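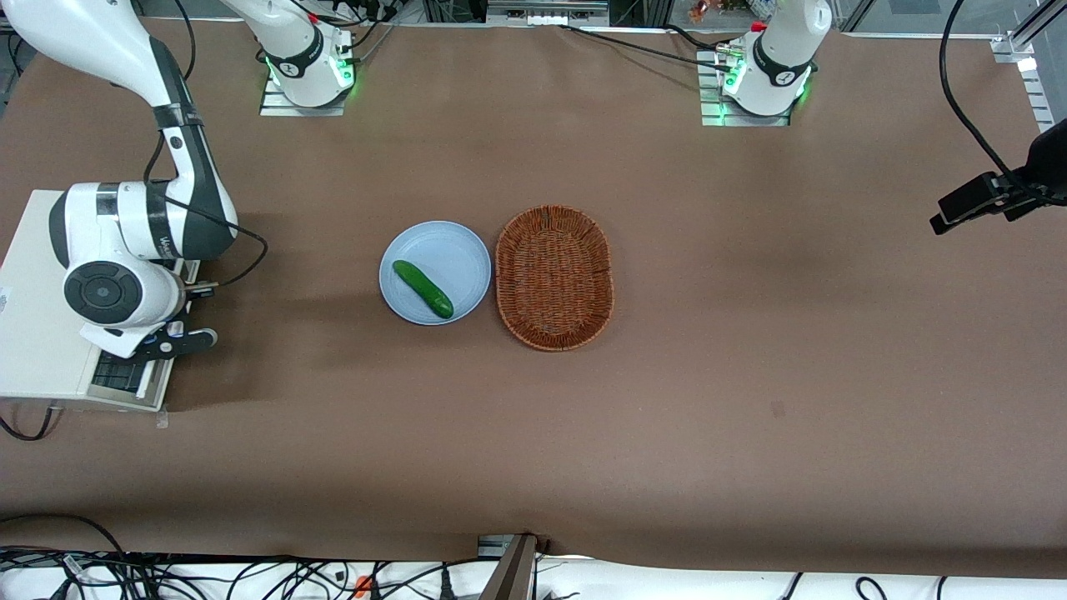 Cucumber on the blue plate, with the wicker basket next to it.

From plate to basket: small news from the Planmont kitchen table

Dear readers, in the last newsletter I promised to write something about the baskets, and several of you have reminded me of this promise. Thank you for your patience. I had to ask many people before I could write it correctly.

The oval baskets came to our shared kitchen in July, together with the new plates. Before that we kept vegetables in the plastic bags from the shop, and the cucumbers suffered the most. A cucumber in a closed bag becomes soft at the ends, and then it is good only for soup. Zarmeena Dogar proposed that we try open baskets for the things which will be eaten the same day. She bought 13 of them from Talpur, the household shop behind the bus station, and paid 3,000 for the whole lot, with delivery. The plates were 2,000. I write the prices because two persons asked me, and the receipt is in the blue folder if somebody wants to see it.

How we use them at the Planmont lunch is simple. The vegetables are washed and dried with a cloth, and each one is put first on a plate. The cook looks at it there and decides if it is for salad or for cooking. What is for salad goes into the basket, and the basket goes to the long table, where everyone can cut for himself. In the beginning I found the plate unnecessary and I said so. Now I have changed my opinion, as on a light plate I notice a soft spot much faster than on the brown table.

Some advice about the care of wicker, which I collected from Anum Rajput. Her aunt sold baskets for many years and she knows the subject well.

Do not leave the basket standing in water. A damp cloth is enough, and after this it should dry in the open air, away from the stove. If crumbs or soil are stuck between the strands, use an old toothbrush and brush along the weave. Do not lift a full basket by the rim with one hand. Put the other hand under the bottom, especially when there are potatoes inside. Once in the year you can wipe it with a very little oil, but Anum says that for baskets with food she prefers to leave it.

Wet vegetables are the biggest problem. In September one basket got dark marks at the bottom from tomatoes, and they did not come out. We still use this basket, but for onions.

Tariq Lashari asked if the cucumbers must be in the refrigerator. In our kitchen we keep them there until the morning, on the upper shelf, wrapped in paper. For the table we take out only as many as we need for lunch. If one is left over, please do not put it back with the others. Slice it, add salt, a spoon of yogurt and some dill, and leave the bowl in the door of the refrigerator with the date on it. Oskari Rissanen makes the same thing with vinegar and sugar, the way his family does it, and he has promised me the recipe for the next issue.

One more request. Two of the oval baskets are missing from the shelf. If you borrowed one for the Brulis picnic, please bring it back to the kitchen or leave it with Talha Bugti at the front desk. It is no problem if it is not clean.

Persons who would like to buy the same basket for home can write their name on the list near the sink. The shop will make a common order when the list is full, and you can pay when you collect it.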